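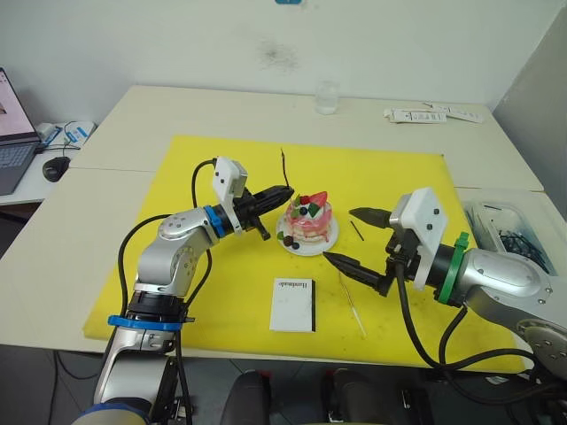
I finally got out to the Skiment open day in Fliltham, after missing the one in April with a cold. My sister-in-law has been buying their cakes for years and I wanted to see how a bakery that size copes with orders from all over the district. The answer these days is: partly with robots, which I knew from the flyer, but I hadn't thought much about what that would mean for the people in hairnets.

We went through in groups, shoe covers on. The main floor still looks like a bakery — ovens down one wall, racks everywhere, someone singing along badly to the radio. They turn out 4,000 small cakes in a busy week, and every one used to be lifted, turned and boxed by hand. Two decorators told me their wrists were shot by Friday. One of them has a brace in her locker that she hasn't needed since winter (she showed us, it's purple).

The part I liked best was the little trial room off the packing area, where they work out new jobs for the arms before anything goes near the floor. It's a white table, a yellow cutting board and a pair of robot arms, and the work is one small cake at a time. Pink and white, strawberry and blueberries on top — I was starving by then! The grippers are just two ridged black fingers each, and watching them come in close to all that soft icing made me hold my breath. I asked the woman running it if she'd ever squashed one. She laughed and said the staff fridge has never been so full.

She used to be a decorator herself. When the arms came in, 2 people from the bench were offered training on them, and she put her hand up mainly to get off the early shift. Now she's the one who says how close is too close, and the technicians from Nwachukwu, who look after the equipment, have to listen to her. She gets paid more as well, which she was pretty cheerful about.

It isn't all rosy. A fellow on packing said his job has got quieter, and he misses the chat along the line. They don't replace everybody who leaves any more, either. The manager was upfront about that when someone in our group asked, though I'd have liked a straighter answer on what happens to the casuals over Christmas.

The tour takes just over an hour and finishes at the shop, where I spent far too much. If you're driving, park behind the Plillero building and walk across, as the bakery's own lot fills up early. Bring a jumper too, the packing area is freezing.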